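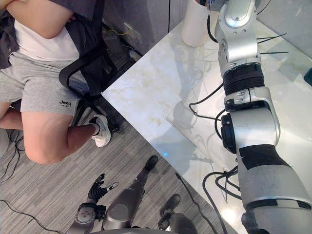

**Sheet pan chicken thighs + white beans: who else is hooked?**

**posen_pantry** wrote:

OK I have made this three times since the start of the month and I need to talk to somebody about it! Bone-in thighs, two cans of white beans (drained), a sliced red onion, a lemon cut into wheels, lots of garlic. Everything on one pan, 425°F, 40 minutes. The beans on the outside go crispy and the ones under the chicken soak up all the drippings and turn creamy. My kids fight over the crispy ones.

I got the idea from Matilde Coelho's class at the Posen library back in March. She used chickpeas and a spoonful of smoked paprika, and I switched to cannellini when that was what I had in the cupboard. Never went back.

---

**treasa_h** wrote:

YES to this whole family of dinners!! I do mine with butter beans and a handful of green olives thrown in for the last ten minutes. One question though, do you dry the beans at all? Mine stay kind of soft unless I roll them around in a dish towel first.

---

**posen_pantry** wrote:

I just let them sit in the colander while I cut up the onion, but I bet the towel is better. Olives!! Trying that next.

---

**grumpy_ladle** wrote:

I'm going to be the one to say it: 40 minutes at 425 is too long for the beans. They go in with the chicken and you end up with little pebbles around the rim. I start the thighs alone for 20, then add the beans. Same pan, same mess, better beans.

---

**posen_pantry** wrote:

But the pebbles are the good part! 😄

---

**grumpy_ladle** wrote:

We will have to disagree. I have a crown on that side.
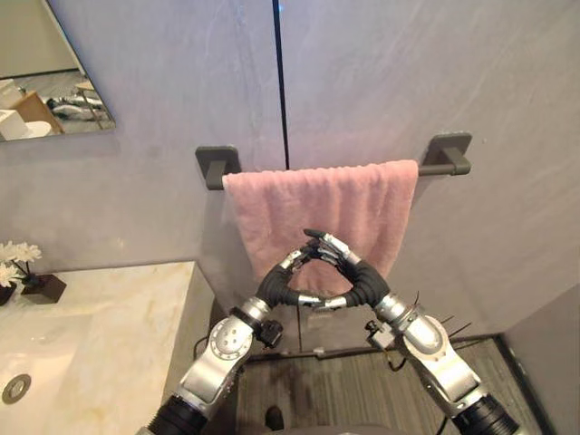

The other thing I'd change is the lemon. Wheels that thin turn bitter by the end. Cut it in half, roast it cut side down, then squeeze it over everything at the table. You get sweet, jammy juice and no chewy rind.

---

**treasa_h** wrote:

Ooh, I'm with grumpy on the lemon and with posen on the beans. I like the little rattle when you shake the pan.

Also, if anybody wants a sauce: half a cup of plain yogurt, a grated garlic clove, salt, and whatever soft herb is going limp in the drawer. I put it under the chicken instead of on top so the skin stays crisp. My mother (the original Treasa Heffernan, I'm the junior model) thinks yogurt on hot food is a crime, and then she asks for more.

---

**beanbag439** wrote:

Has anyone tried it with dried beans cooked ahead? I made a giant pot and have way too many.

---

**grumpy_ladle** wrote:

Better than canned, as long as they still have some bite. Salt them well. If they're already falling apart, make soup and buy a can for this.

---

**beanbag439** wrote:

Made it tonight with my pot beans! Did the 20 minute head start and halved the lemon, and wow, that juice. I forgot the onion completely and used two leeks, sliced thick. They got a bit dark at the tips but so sweet. There were supposed to be leftovers for lunch and there's one thigh and a spoonful of beans in there.

---

**posen_pantry** wrote:

LEEKS. Of course! OK, I'm giving the head start a try just to be fair, and I'll do half the beans early and half late so I can still have my pebbles. Did you put the leeks in at the start or with the beans?

---

**beanbag439** wrote:

At the start, tucked in around the chicken. Next time I'd toss them with more oil.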